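Moin! Schön, dass du in den Ordner schaust. Hier liegt alles zur Kleinteile-Sortierung „Tosholm“, also zu dem Kram, der bei uns aus Steckdosen, Netzteilen und alten Schaltkästen übrig bleibt und für den ich irgendwann mal eine vernünftige Ordnung haben wollte. Stand: 3. April 2020.

## Worum es geht

Die Liste `teile.csv` hat 1.319 Einträge, davon 508 Kabel und Litzen (ja, wirklich, ich habe auch gestaunt). Der Rest verteilt sich auf Kondensatoren, Platinen, Dosen und Kleinkram. Sortiert wird immer gleich: Das Gemischte kommt in die Stahlschale in der Mitte, das Sortierte in die gelben Kästen links und rechts davon.

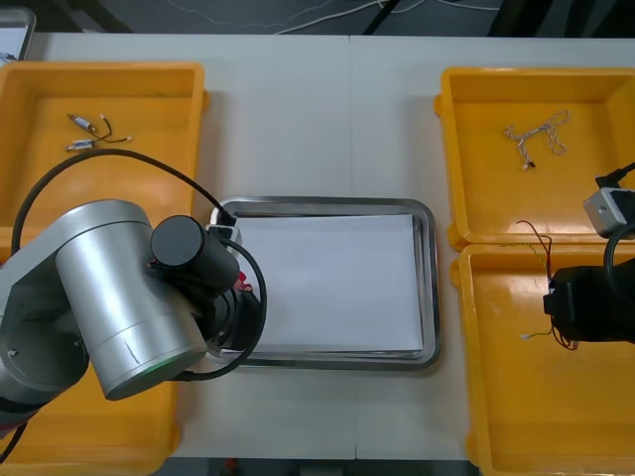

Was in welchen Kasten kommt, steht in `kaesten.md`. Die Einteilung stammt von Roos Lambrechts und ich habe sie nur an einer Stelle geändert — Bauteile mit angelöteten Litzen zählen jetzt als Bauteil und nicht mehr als Kabel. Vorher landete dasselbe Teil je nach Laune mal hier, mal da.

## Kabel

Bei den Kabeln gibt es 7 Klassen, und über die haben wir am längsten gestritten. Maßgeblich ist erst die Zahl der Adern, dann die Farbe, dann das Ende.
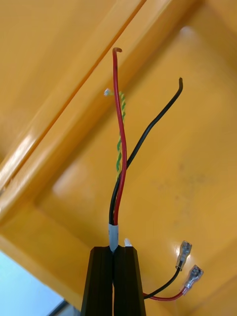 Die Klasse `netz_3` ist für kurze Reststücke mit Mantel gedacht. Länge egal, Zustand egal, Hauptsache drei Adern kommen aus einem gemeinsamen Stück Mantel. Rot, Schwarz und Grün-Gelb wie hier ist so ein Fall, und die grün-gelbe Ader entscheidet dann auch gleich über die Unterklasse `mit_erde`. Flachsteckhülsen mit durchsichtiger Isolierung bekommen zusätzlich das Kürzel `fs`, egal an welcher Ader sie sitzen.

Verdrillte Paare laufen extra unter `paar`. Kieran Ó Dubhghaill wollte sie ursprünglich nach Schlaglänge trennen, aber wer will das denn bitte alles nachmessen? 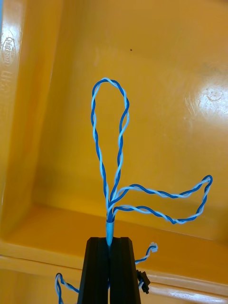

Gebündeltes bleibt gebündelt! Wenn etwas von einer Hülse zusammengehalten wird, ist das ein Eintrag und nicht drei. In den alten Listen aus dem September war das noch anders, deshalb passen die Summen dort nicht zu den heutigen. Ich habe 307 Zeilen von Hand zusammengelegt und dabei sicher ein paar übersehen.

## Bauteile und Platinen

Runde Platinen haben eine eigene Klasse, `platine_rund`, weil man sie so schnell wiederfindet. Steckdoseneinsätze kommen unter `dose`, mit oder ohne Rahmen. Bei den kleinen Zylindern schreibe ich nur Form und Farbe auf, und wer Werte braucht, muss selbst messen.
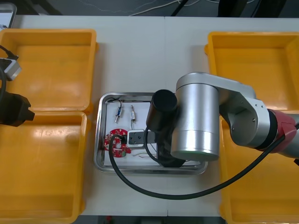
*Stahlschale mit roter runder Platine, weißer Steckdose und zwei kleinen Zylindern, einer davon blau.*

## Bekannte Macken

- Die Spalte `laenge` ist oft leer. Bei krummen Litzen habe ich irgendwann aufgegeben.
- `hellblau` und `weissblau` sind nicht sauber getrennt.
- Die Namen „Sunari“ und „Pevano“ in der Spalte `herkunft` sind unsere Spitznamen für zwei Restekisten, keine Hersteller.

Fehler gefunden? Bitte direkt in `korrekturen.md` eintragen, mit Zeilennummer. Ich arbeite die Datei von oben nach unten ab.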